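Zuritmont wants you to clean out one wardrobe this March

38 shares | 4 comments

Hi, I'm Tiziana Caruso, and I run the home-sorting workshops at Zuritmont in Lockyer. Our spring Wardrobe Month is back, and I'm so happy to be writing this! Last year 66 households joined in and passed on 2278 pieces of clothing between them. This year we have room for 300 households, and signing up is free.

The whole thing runs on one plain white wardrobe with two doors. If yours is bigger, lucky you — pick one section and start there.

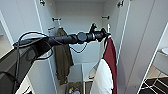 Start with the hangers

Open both doors as wide as they go and deal with the hanging clothes before you touch the floor. Coats and jackets first (they eat up the most space). Try each one on, check the pockets, and put back only what you'd wear this week if the weather called for it.

Then we get to my favorite bit, the bottom of the wardrobe. A small white shelf unit makes a second level, with shoes tucked underneath, and a woven basket takes the bottles and other toiletries that never had a home.

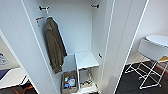 Jackets get their own evening

My colleague Coralie Wihongi is leading a new session on outerwear at 6:30 p.m. at the Zulholm hall. Bring up to three jackets and a bag for anything you're ready to part with.

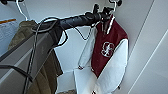
Coralie and I argue about jackets all the time. She'd keep one per season, and I have a soft spot for the ones with a story. A varsity jacket is the classic case, and so is an olive one that goes with everything — on a thin wire hanger, though, I'd swap in something wider for a heavy coat. Come and take sides!

Sign up at the Zuritmont front desk or at the Zulholm hall.

619 views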